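„Der Planer bekommt nie das ganze Bild"

Heloísa Bastos leitet bei Jurport die Softwareentwicklung für das Greifen und Ablegen. Ihr Team besteht aus 6 Leuten und schreibt an Cedard, einem Softwarepaket, das aus vorgeführten Handbewegungen Bahnen für Roboterarme macht. Zum Gespräch kommt sie mit einem Laptop, auf dem noch ein Fehlerprotokoll vom Vormittag offen ist.

Angefangen hat Bastos mit klassischer Bahnplanung. Bei Van Hecke programmierte sie Portalanlagen, bei denen jede Position vorher bekannt war. „Da gab es ein Koordinatensystem, und das galt", sagt sie. Mit Topfpflanzen, dem ersten Gegenstand, den der Kunde Stelside umgesetzt haben wollte, kam sie auf diese Weise nicht weit. Blätter geben nach, verdecken den Topfrand und sehen von jeder Seite anders aus. „Ein Modell von so einer Pflanze zu bauen, lohnt sich nicht. Wir lernen die Bewegung aus Vorführungen und lassen den Planer nur noch prüfen, ob der Arm sie ausführen kann."

Die Vorführungen macht ein Mensch mit zwei Handgreifern, an denen Markerwürfel sitzen. Aus den Markern berechnet Cedard, wo sich die Greifer im Raum befinden und wie sie gedreht sind.

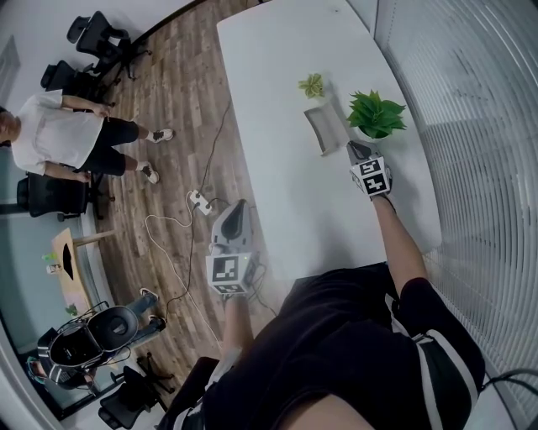
Vorführung mit zwei Handgreifern: Pflanzen und Ablageschale auf dem Tisch.

Die größte Fehlerquelle war lange die Zeit. Kameras und Greifer liefen mit eigenen Uhren, und im April stellte das Team fest, dass die Bilder den Öffnungswerten der Backen um 40 Millisekunden hinterherhingen. Beim Fahren fiel das kaum auf, beim Zugreifen schon. „Das Modell hat gelernt, zu früh zu schließen. Wir haben zwei Wochen am Netz gesucht, und der Fehler saß im Treiber." Seitdem gleicht ein kleines Werkzeug vor jeder Aufnahme die Uhren ab und verweigert den Start, wenn die Abweichung zu groß ist.

Die Wahrnehmung bleibt schwierig. Die Greiferkameras haben sehr weitwinklige Objektive, deren Verzeichnung für jedes Exemplar einzeln bestimmt wird. Bastos legt Wert darauf, dass die Rohbilder erhalten bleiben. Entzerrt wird erst beim Laden, mit der Kalibrierung, die am jeweiligen Datensatz hängt. Früher wurde vorher entzerrt, und nach einer falschen Kalibrierung waren 13 Aufnahmen unbrauchbar.

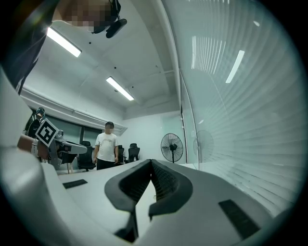
Für die Lageschätzung sucht Cedard in jedem Bild Merkmale, die sich nicht bewegen, und verfolgt sie über die Zeit. Räume mit viel Glas machen dabei Arbeit. An einer Glaswand mit Jalousien dahinter sieht eine Lamelle aus wie die nächste, und eine gespiegelte Deckenleuchte wandert mit, wenn sich die Kamera bewegt. „Die Leuchte selbst ist ein guter Anhaltspunkt, ihr Spiegelbild ist Gift", sagt Bastos. Der Filter verwirft deshalb Punkte, deren Bewegung nicht zur geschätzten Kamerabewegung passt. Auch das Gehäuse des eigenen Greifers, das unten viel Fläche einnimmt, wird ausgeblendet. Bei den Fingern geht das nicht, aus ihrer Stellung soll das Modell ja lesen, ob etwas gefasst ist.

Am Ende steht die Regelung. Das Modell liefert kurze Bahnstücke, der Regler fährt sie nach und bekommt ein neues, bevor das alte zu Ende ist. An den Übergängen ruckte es anfangs. Inzwischen werden alte und neue Vorhersage überblendet, wobei Bastos mit der Lösung noch nicht zufrieden ist. „Wenn die beiden Stücke links und rechts an der Pflanze vorbeiwollen, liegt der Mittelwert genau in der Pflanze." In solchen Fällen hält der Arm zurzeit an und plant neu, das kostet Zeit.

Auf die Frage, was sie als Nächstes angeht, nennt sie die Auswertung. Bisher schaut jemand aus dem Team die fehlgeschlagenen Versuche einzeln durch und trägt die Ursache in eine Tabelle ein. Ein Skript soll die Fälle künftig vorsortieren, getrennt nach Lageschätzung, Vorhersage und Regelung. Eine erste Fassung läuft auf ihrem Laptop – sie ordnet allerdings noch fast alles der Lageschätzung zu.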